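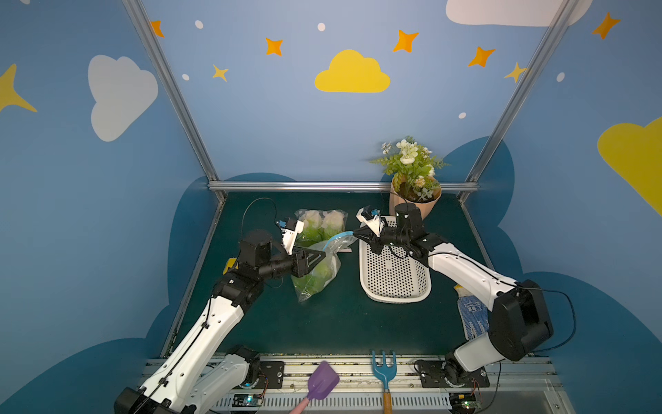
Both arms out over the lettuce and the basket, Barkley workshop

Prirnlow two-arm kit review
Posted by Rostyslav Derkach, 29 August 2026

I've been putting off writing this one up because I kept wanting to fix one more thing first, but the build's been running at Barkley since February and people keep asking me if they should buy it. So, do you want a pair of desktop arms that can muck about with veggies and zip-top bags? Probably yes, with a few grumbles.

The kit comes from Dmytriv as two arms, controller boards, wrist cameras and a bag of screws that should have been sorted at the factory (it wasn't). You supply the bench and the framing. Arsen Karpenko and I went with aluminium extrusion and it took us nine evenings, a good chunk of that spent squaring up the posts. The cartoon clouds on the walls were my pick and I love them. Arsen has come round.

Assembly is friendly enough if you've ever built a 3D printer. The instructions are decent for the shoulder and pretty thin for the wrist, where one drawing shows the motor upside down! Ring their support, they know all about it. Calibration took me 27 minutes the first time and I can do it in five now.

On to the thing I bought it for, which is picking up awkward kitchen stuff. Hard things like a trowel handle are easy. Plastic bags are where I started swearing. 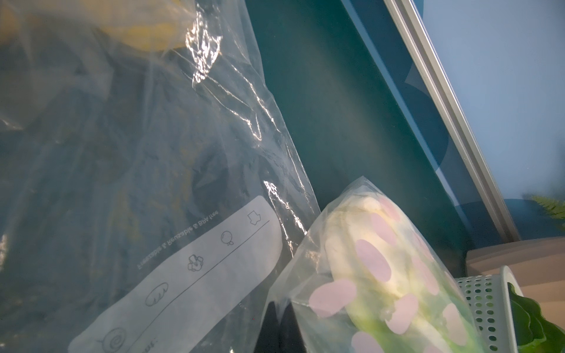

The trouble is glare. Clear film throws so many highlights back at the wrist camera that my grasp software kept choosing a shiny crease over the actual edge of the bag. I turned the lights down, locked the exposure and taught it to go for the zipper seal, and the misses dropped off heaps. None of that is in the manual, and it should be. The default exposure is set to auto and you have to dig through three menus to change it.

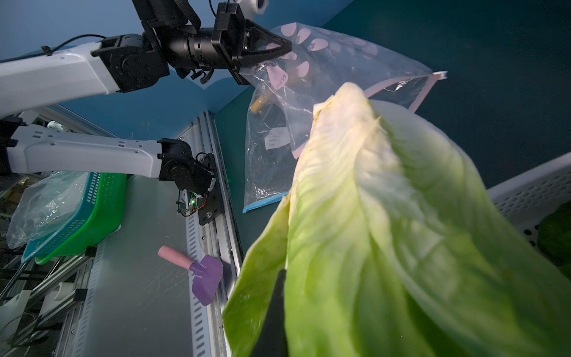 Grip force is the best part of the whole package. You can set each hand separately, and after a weekend of fiddling I settled on a light touch for the right and a firmer pinch for the left. So the left one can hang on to a zip bag by its top corner while the right has a finger up against a cabbage leaf, and I'm not wincing the whole time. I do wish they'd put a cover over the little circuit boards, though. That one with the green light and the red wires is just sitting out in the open by the rail, and we're a workshop full of people with damp lettuce. Arsen's printing some lids.

Other gripes: the cables flop about and want clips, and the base plate bolts need a re-tighten every couple of weeks.

I'd buy it again. If you're in a shared space, sort out who's allowed to change the force settings before you switch it on, and get yourself a decent set of hex keys, the ones in the box are rubbish.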